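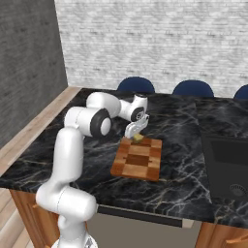 Vue de simulation : bras blanc à pince deux doigts, cube jaune et planche à découper en damier.

Documentation > Simulation > Tutoriels > Saisie et dépose d'un objet

Janvier, par Soudabeh Hassanpour, relecture technique : Adwoa Korletey

Paramétrer une tâche de saisie et de dépose dans Miltar

Le présent tutoriel s'adresse aux équipes qui utilisent l'environnement de simulation Miltar et souhaitent définir une première tâche de manipulation sur la scène de cuisine. Il suppose que l'installation est achevée et que le planificateur Pernico figure parmi les modules actifs. Les utilisateurs qui travaillent encore avec l'ancien format de scène sont invités à convertir leurs fichiers au préalable.

1. Charger la scène

Ouvrir le gestionnaire de scènes et sélectionner la cuisine à plan de travail en marbre noir. Le chargement des matériaux peut précéder celui des corps de collision ; il convient d'attendre que l'indicateur d'état affiche « prêt » avant toute commande. Vérifier ensuite que le repère monde et le repère de base du robot sont tous deux visibles dans l'arborescence.

L'évier encastré à droite du plan doit disposer de son propre volume de collision. Si le plan de travail est déclaré comme un simple parallélépipède, la cuve se trouve bouchée du point de vue du planificateur, et toute consigne de dépose dans l'évier sera refusée. Le modèle de collision détaillé se sélectionne dans les propriétés du meuble.

2. Déclarer l'objet et son support

Le cube est déclaré comme objet mobile, la planche à découper comme support fixe. La position du cube s'exprime dans le repère de la planche. Cette convention permet de déplacer ou d'orienter la planche sans reprendre les consignes de saisie.

Renseigner les champs suivants :
objet : cube_jaune
support : planche_damier
repère de référence : support
état initial : posé

Le damier de la planche n'a aucune valeur géométrique pour le planificateur. Il peut en revanche perturber un module de perception entraîné sur des surfaces unies. Les équipes qui remplacent la pose exacte par une pose estimée contrôleront la segmentation du cube avant de poursuivre.

3. Définir les poses d'approche

Toute saisie comporte une pose d'approche, une pose de contact et une pose de retrait. Pour cette tâche, la pince est orientée vers le bas. La pose d'approche est placée à 80 mm au-dessus du centre du cube ; la descente s'effectue en ligne droite, à une vitesse limitée à 20 mm/s.

L'ouverture de la pince doit être commandée avant la descente. Un oubli sur ce point produit une collision entre les doigts et la face supérieure du cube, que le journal signale sous le code 27.

4. Lancer la planification

Sélectionner Pernico dans le menu des planificateurs, puis fixer le budget à 3000 itérations. Une valeur inférieure reste acceptable lorsque le plan de travail est dégagé. Les chaises situées derrière le plan doivent être conservées parmi les obstacles : le coude et l'avant-bras peuvent s'en approcher lors des trajectoires vers le fond de la scène.

Si aucune trajectoire n'est trouvée, examiner successivement :
- la configuration articulaire de départ, qui peut être en butée ;
- la marge de sécurité appliquée aux murs ;
- l'orientation imposée à la pince, à relâcher autour de l'axe vertical si la tâche le permet.

5. Contrôler la prise et la dépose

La proximité des doigts et du cube à l'écran ne suffit pas à établir la prise. Le contrôle porte sur les forces de contact, consultables dans le panneau Capteurs. Les deux doigts doivent présenter un contact maintenu pendant toute la phase de retrait.

À la dépose, l'ouverture n'est commandée qu'après détection du contact entre le cube et la planche. Lorsque le cube est placé près du bord arrière, vérifier que la totalité de sa face inférieure repose sur le support.

6. Enregistrer l'essai

Les essais sont archivés au format Waweru, avec la graine aléatoire, la version de la scène et les paramètres du planificateur. Un essai dépourvu de graine ne peut être rejoué à l'identique et sera écarté des campagnes de comparaison. Les modifications apportées aux matériaux ou à l'éclairage sont à consigner dans le champ « remarques ».

Civeck, service Documentation | Contact | Mentions légales | © Civeck, tous droits réservés | Haut de page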